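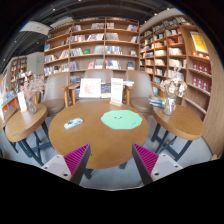 ritu_shakya
So I'm redoing the sitting corner at the shop before June and I'm stuck on the round table. Three armchairs go with it, taupe-beige with light wood arms, and I love them. The table is my problem. Right now it's got the mint green smiley mat on it, two upright cards toward the back and a little stack of blue books between them, and I can't decide if that's cozy or just clutter. Would you leave the mat?

Prullireck
Keep the mat! It's cute and it's the only thing there with any personality. Lose a card though. People want somewhere to put a coffee down.

osaze_g
Disagree about the mat. Honey wood and beige chairs is a nice calm combo and then there's a green face grinning at you. I'd put it by the register.

lerier209
The face is the best part, Osaze, come on. My kids would go straight for it. I'm with Prullireck on the cards – the one in the wooden stand looks fine but the wide white one is a lot for a table that size.

ritu_shakya
The wide one has the pinkish drawing on it and a friend made that, so it stays somewhere! Maybe on the wall? The books I could move to the shelf, I guess, but then what do people read?

osaze_g
Their phones, same as everywhere.

Onyeka
Leave the books, they're low and out of the way at the back. Wall for the drawing is a good call. Hang it at sitting height or you'll never see it from those chairs.

ritu_shakya
OK, trying that Sunday after we close. Mat stays for now, sorry Osaze – I'll ask again if I get sick of it.

osaze_g
Give it 5 days.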